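5. Planning the equipment purchase

5.1 Starting point

The budget for the Sedomstead site was drawn up in November, before the tasks were fixed. This was a mistake, and much of this section deals with what had to be changed afterwards. The first draft listed the arms, the hands and the control computer, and put everything else on a single line called "room." Floor space, furniture, cabling and spare parts were to be paid for out of that line. It was used up before the first arm was mounted.

For the second draft we worked from the task list. The Hiltalell task set covers ordinary office chores, among them moving a chair to and from a desk. Each task was written on its own sheet, with columns for what the robot must reach, what it must hold or push, and what has to be in the room for the task to make sense. Prices were added last. 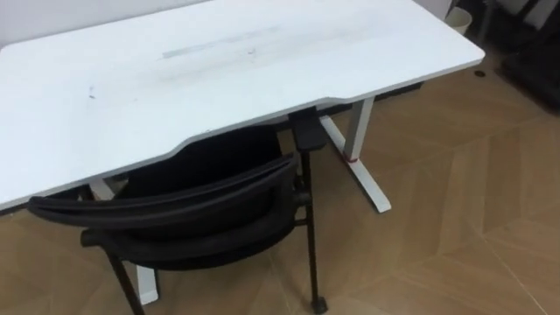

The column for room contents turned out longer than the one for robot parts. Office furniture is cheap next to an arm, and it is easy to leave out of a plan for that reason. It takes up space, though, and the space has a cost. We set aside 12 square meters for each station, including room for the robot to stand back from the furniture and for an operator to walk past it. At Sedomstead this allowed 2 stations in place of the three in the first draft. The money for the third was moved to spare parts.

5.2 Arms and hands

Offers were requested from Fumitz and Koster. Both could supply a pair of arms with matching wrists, and both asked for a deposit. Koster's offer was lower for the arms alone. Fumitz included mounting hardware, a first set of cables and a service visit in the price. When these items were added to the Koster offer at list price, the gap between the two came to 952 dollars per station, in favor of Fumitz. We ordered from Fumitz, with a delivery time of 8 weeks.

We advise other groups to ask for offers in this complete form from the start. Cables, mounts and power supplies were quoted separately by one supplier and not by the other, and it took several rounds of mail to get two totals that could be compared. 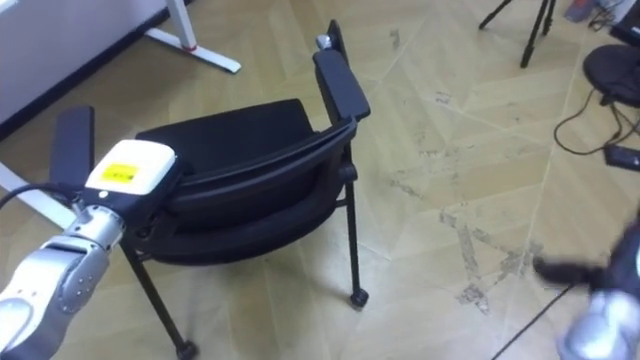
A second question was how much to spend on hands. A simple two-jaw gripper would have been enough for about half of the task sheets. The rest involve parts that are padded, curved or hard to get around, and for these the plan called for hands with several fingers. Hands also wear faster than arms. We therefore budgeted them as items to be replaced during the project, with one spare kept on the shelf for each station, and entered the arms as a one-time cost.

Service time was estimated by task type. Pushing and pulling furniture puts side loads on the wrist that tabletop work does not, and both suppliers quoted a shorter service interval once they had read the task sheets. The shorter interval is the one used in our yearly figures.

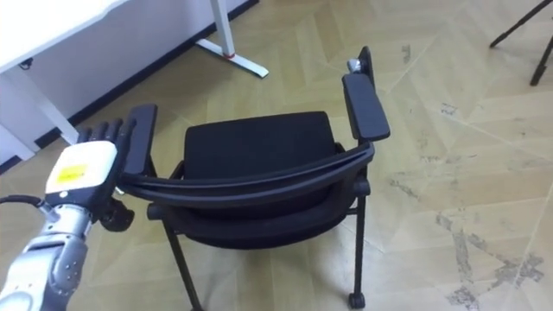

Figure 4. Work on the chair task, Sedomstead site.

Hand size should be settled before the order is placed, and against the actual furniture. Catalog values for grip width are given for a rigid block, and few objects in an office are shaped like one. For the chair task we compared the length of the fingers with the parts of the chair a hand might use. In Figure 4 the four dark fingers are side by side next to the left armrest, a long padded bar, and the thumb is close to the curved rail of the back. A hand working in that spot has two possible holds, and the dimensions of both belong on the task sheet. We had entered only the armrest, and the rail was measured after the hands had been ordered.

5.3 Floor and cabling

The floor was left out of both drafts. Chairs on casters are sensitive to seams and to changes in surface, and we now record the floor type for every station. Cleaning is entered as a monthly cost. Cable routing was priced by the meter, with an allowance for moving a station once during the project. This allowance has been used in full at Sedomstead, and in the plan for the next site it is doubled.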